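Filed under: Guides > Two-Arm Build > Setup
Sunday, April 19, 2020
By Renu Mathur

Section 4. First pick-and-place check

Do this section after both arms have been homed and the grippers open and close from the keyboard. If one of them still chatters at the end of its travel, go back to Section 3. A lot of people on the Trestley list say the chatter goes away by itself. Mine never did, and I gave it most of March.

The Vurkura controller notes claim you can skip a physical check if the self-test passes. I would not. The self-test tells you the motors got where the encoders think they got. It has no idea where your table is.

What you need

Two light plastic cups in different colors, a mesh pen holder or something else of that height, a dark cloth, and a bench against a plain wall.

Steps

1. Spread the cloth over the bench and pull it flat. A crease is fine. A ridge that a finger can catch on is not.

2. Stand the pen holder near the middle of the bench, within reach of both arms.

3. Set one cup upright on the rim of the holder. Put the other on the cloth, closer to you.

4. Open both grippers fully and bring them down low over the cloth, one on each side.

CAUTION: Keep one hand on the stop switch from here on. The software stop on this controller is slow, whatever the manual says.

5. Jog the right arm toward the near cup at the lowest speed. Stop before it touches.

6. Close in small steps until the cup is held, lift it a little, and put it back down. Open the gripper and back away.

7. Run the same move from the saved file. If the arm ends up somewhere else, your zero has shifted. Do not "fix" it by editing the target.

8. Only now try the cup on the holder. Come in level. If you come down from above, the fingers can push the cup and the holder over together.

NOTE: The default grip setting of 755 is too strong for a thin cup. Ankit Singhal runs his at 1,240 on the same board and swears by it, but he is lifting wooden blocks. Start low and work up.

NOTE: One good pass proves very little. Repeat steps 5 to 8 with the bench lamp on and off if you use a camera to find the cups. I have seen claims that color tracking "just works" in any light, and I have yet to see it do so in my garage.

If the arm scrapes the wall, move the bench out before you touch the soft limits. Changing the limits hides the problem until you mount a longer finger.

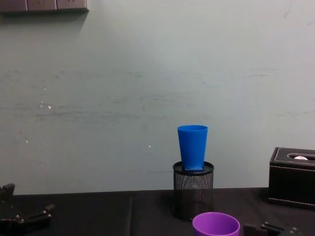 Fig. 4. Blue cup on the pen holder, purple cup in front, both grippers open or clear of the cups.

Related guides
Section 3: Homing and gripper travel
Section 5: Saving and replaying moves
Is the Solanki wrist bracket worth the money?
Milville shared shop: notes on bench height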